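Hovel Home Forum > Kitchen and Pantry > Storage

Virstead pull-out shelves in a narrow pantry, worth it?

quietpantry
Posted March 23, 2025

We have a pantry closet next to the fridge with fixed shelves that are too deep. Cans go to the back and stay there. I'm looking at the Virstead pull-outs, 12 inches wide, and the price for the set I'd need comes to $310 before tax. My other option is to leave the shelves alone and buy bins. Has anyone lived with the Virstead ones for a while? I care more about how they hold up than how they look.

dlarsen_mn
I put them in last August. They slide fine and they hold cans without sagging. Installing was slow. The rails have to be level with each other or the shelf rubs on one side, and my closet walls are not straight. I ended up shimming the left side with cardboard and it's still cardboard.

Marguerite T
I'd skip them. You lose width on both sides to the rails, and in a 12 inch unit you notice it. I took mine out and went back to bins with handles. Pull the bin out, get what you need, push it back. Same thing for a lot less money.

dlarsen_mn
The bins are fine until they're full of cans. Then you're lifting the whole thing off a shelf at shoulder height.

Marguerite T
So don't put cans at shoulder height. Cans go low. Pasta and cereal go up top.

quietpantry
The low shelf already has the rice and the dog food, so cans would be in the middle. I could move the dog food to the laundry room but then somebody has to walk over there twice a day.

brulness_user
Has anyone tried the Brulness ones? I have the wire version. They're cheaper than the Virstead but small things tip over between the wires - spice jars, yeast, anything with a narrow bottom. I cut a plastic cutting mat to fit and that took care of it. The rails are a little loud.

Akosua Laryea
I've done both, in two different houses. What I would do first is empty the closet completely and put everything on the kitchen table by type. It's a nuisance for an afternoon. When I did it I found that I didn't need most of the space I thought I needed. A lot of it was duplicates, and some of it was stuff I bought for one recipe.

After that I put pull-outs on the bottom two shelves only and left the rest fixed. You look down into the low ones, so being able to pull them toward you makes a difference. At eye level you can see to the back anyway if you don't stack.

quietpantry
Just the bottom two would cut the price a lot. Do they sell them singly?

Akosua Laryea
They did when I bought mine. Check that the rails are in the box. With the Quaye brand they were sold separately and I had to go back to the store.

Marguerite T
Two I could live with. I still say bins for the rest.

hobbs77
Measure the door opening too, not only the inside of the closet. My hinges stick out and the shelf hit them the first time I pulled it. I had to move the rail over and fill the old holes.

dlarsen_mn
Same here. Open the door all the way and measure from the hinge.

quietpantry
Measured. The opening is narrower than the inside, so the 12 inch won't clear. I'm going to empty everything out next weekend, move the dog food, and try one smaller pull-out at the bottom before I buy a second. The middle shelves get bins for now - the short kind, so I can still lift them with cans in them. I'll post again after it's been in use for a month or so. 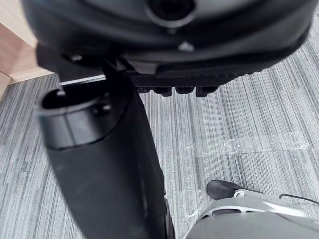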